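Household corner: folding the slippery things

Many readers of the Skusmont newsletter wrote to us after the May issue and asked the same thing: how to fold cloth that does not want to stay folded. Cotton towels are easy. Shiny cloth slides, opens again and is a heap by the evening.

Begin with a corner. Do not take the cloth in the middle, where you only make more creases. Look for the place where two hems meet and hold it there, because the hem is thicker and gives your fingers something to keep.
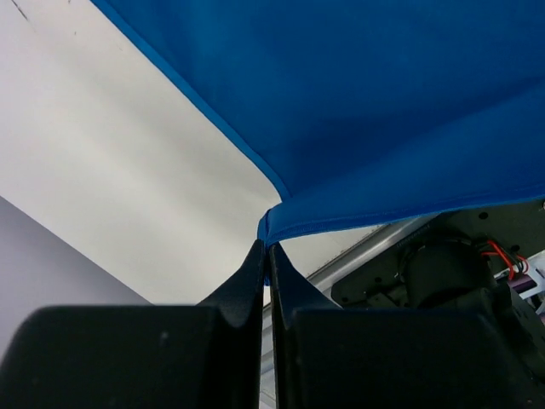
When you have one corner, let the rest hang for a moment. Then follow the hem with the other hand until you come to the next corner. At our folding evening in Skundham we were 12 people, and 9 of us had always started from the middle. It is a habit from big bed sheets, I think.

If the cloth gathers into a narrow bundle when you lift it, put it down again and open it with the flat hand. Pulling harder only makes the pleats longer.
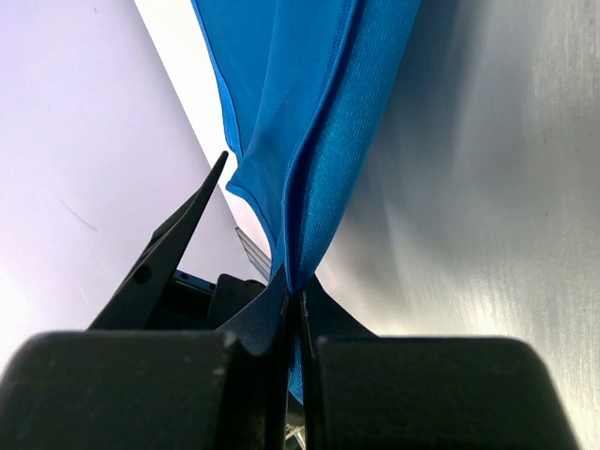
Page last changed: 17 August 2024

A clear surface helps more than a large one. Smooth the cloth from the center to the sides, then bring edge to edge. For a long piece I fold the length first and the width after – the other way gives a thick end that falls open in the drawer.

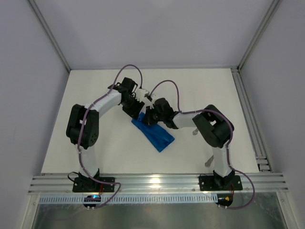
Blue cloth on the white table, still to be smoothed.

Seams need a little attention also. Where a seam is raised, try to keep it outside the fold line, or the pile will lean. At the Astar laundry room we put the folded pieces under a tray for the time of one cup of tea, and they keep their shape much better after this. Please do not use a hot iron on shiny cloth before you have read the label. 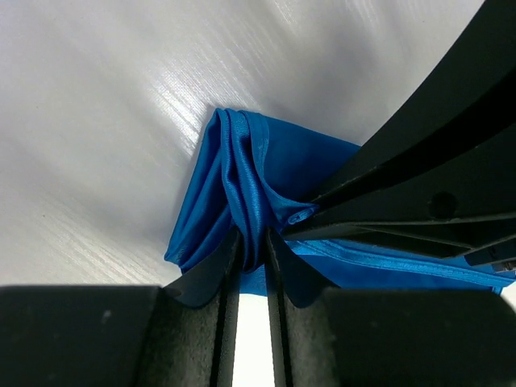
Can I roll the cloth and not fold it?
Rolling is fine for small pieces such as scarves. Start from the short side, keep the roll loose, and put it in the drawer with the hem facing down.

The next folding evening is in the Ahmadpour room. Bring one piece of cloth that gives you trouble, clean please.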